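Splitting laundry demonstrations: one long episode or several short ones?
3 min read

Nighat Bangash
We're collecting demonstrations of a humanoid working a stacked washer-dryer, one garment and one basket, with a fixed camera beside the workspace. So far we have 292 episodes, all labelled "do laundry". The policy trained on them drifts between stages. Typical start state for us:
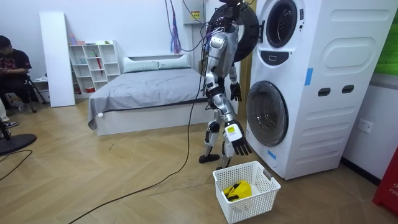 Yellow garment in the basket, upper door open.

Should I keep whole episodes or cut them into subtasks? If I cut, where do the boundaries go? Joint states are logged at the same rate as the video, so re-cutting is cheap.

Adeel Lodhi
Cut them. Put the boundary on a change of object state, and leave arm pose out of it. Operators pause in odd places, and pose-based cuts gave us 72 segments we had to throw away. I'd use a separate label for anything where the hand is on the door. Door contact has its own dynamics and shouldn't share a label with garment handling.
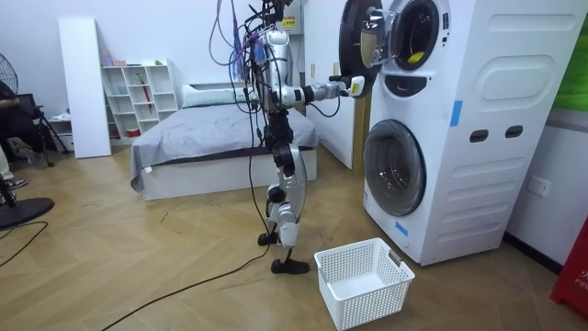
Hand on the rim of the upper door, yellow item in the drum, basket empty.

A frame like this one is easy to label from object state alone. Store the state as fields (garment location, upper door, lower door) and generate the text label from them. You can then change the wording later without going back to the video. We relabelled 1,462 segments that way on a Thursday afternoon.

Talha Talpur
just collect more, 300 is nothing

Sobia Mughal
Agree with Adeel on the fields, with one addition – don't make the door fields binary. Ours had open and closed only, and every partly open door was assigned by whoever was labelling that day.

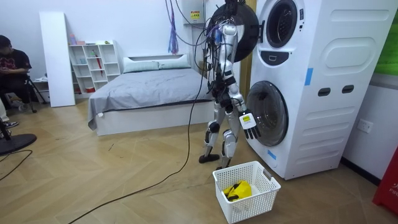
We now use closed, ajar and open, and ajar gets its own short segments. Also keep the uncut episodes. Paiva reads segment boundaries from a sidecar file, so the original recording is never modified, and you can still train on full sequences if the short ones don't chain properly. Check your train/test split as well – split by episode before cutting, or neighbouring segments will end up on both sides.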